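Search this site Enter keywords Go

Setting Up a Dim Desk Workspace for Long Sessions of Screen and Paper Work

Last updated: 3/8/25

This page covers the arrangement of a single desk that holds one monitor, a reference booklet or printed sheets, and a few small objects that are handled during the work. It assumes a room kept fairly dark and a user who reads light text on a dark screen for most of the session. Bright offices need different settings and are not covered.

Before you start

Clear the desk completely. Move the monitor to the floor or a chair with its cable unplugged. Wipe the surface and let it dry.

You will need:

Cable clips, adhesive type, small
A lamp with a shade or an adjustable head
A tape measure
Masking tape
A soft cloth

The clips used when this page was written were the Bekix flat type. Any clip that opens without being pulled off the desk will do. The lamp was an Allumus with a dimmer on the cord.

Step 1. Mark the zones

Sit in the chair at working height and rest both forearms on the desk. Put a strip of masking tape where your fingertips reach. Everything between you and the tape is the near zone. Everything past it is the far zone.

The near zone holds the paper and whatever you are handling. The far zone holds the monitor, any speakers, and equipment that is switched on at the start and then left alone. If something in the far zone has to be touched more than a few times per session, move it forward or change the plan.

Step 2. Place the monitor

Set the stand in the far zone, to the left or right of center, and turn the screen toward the chair. An off-center monitor leaves the middle of the desk free. Put it on the side opposite your writing hand.

Keep at least 2 inches between the back of the monitor and the wall. Less than that and the plugs are bent, which shows up months later as a flickering screen.

Tighten the tilt joint after the angle is set. On the older Gillix stands the screw is under a rubber cap at the back of the neck. The cap is glued on some units and has to be lifted with a thin blade.

Step 3. Set the text size and colors

Open the program you read the most and set the text to 16 point. Sit back fully. If you lean forward to read a line, go up one size. If fewer lines fit than you need, move the stand forward before reducing the size.

Light text on a dark background is easier to live with in a dim room, but pure white on pure black tends to leave a halo around the letters. Use an off-white. Keep colored text to the few things that need to stand out, such as errors and file names. Dark blue on black should be changed first - it is the default in several terminal programs and is close to unreadable at low brightness.

Turn the screen brightness down until a blank white window no longer lights up the wall behind you.

Step 4. Place the paper

Printed material goes in the near zone, beside the hand that does not write. Lay it flat or on a low slope. A steep stand throws a shadow across the lower lines when the lamp is behind it.

Sheets with white text on a gray or black ground are hard to read under a weak lamp, and glossy ones are worse. Reprint them as black on white if you can. If the booklet can't be reprinted, aim the lamp at it from the side and check for glare from your normal sitting position.

Step 5. Small objects

Give handled objects a fixed spot in the middle of the desk. On a dark tabletop, bright colors are found quickly and black or brown items get lost. Mark black items with a piece of colored tape, or keep them in a shallow white tray. The Ocampo letter tray is a suitable depth, though the corners are sharp and should be filed.

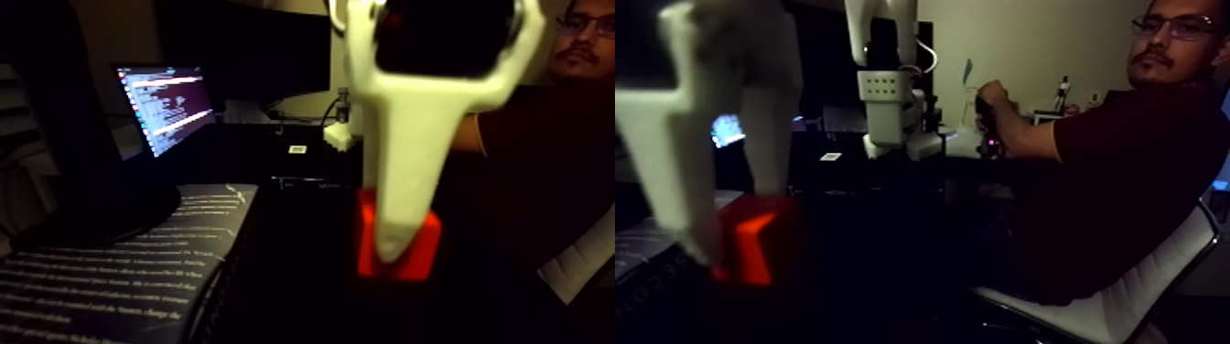 Does a dark desktop need a mat?

A mat is optional. Use one if the surface is glossy enough to reflect the lamp or if you write on single sheets of paper. Choose a matte mat in a mid gray and tape the rear corners down.

Step 6. Run the cables

Route all cables along the back edge of the desk, with a clip at each bend. Leave enough slack behind the monitor to turn it fully in both directions. Test this with the power off.

Do not run a power cord across the near zone. If a device has a short lead, move the power strip closer and keep the strip off the floor where chair wheels pass.

Step 7. Check the chair

Push the chair in and turn it from side to side. Armrests that hit the desk edge will chip it over time. Lower them or fit felt along the edge.

Maintenance

Wipe the screen with a dry cloth when dust shows with the power off. Check the adhesive clips each May, before warm weather softens the glue, and replace any that have started to slide. Retighten the tilt joint at the same time.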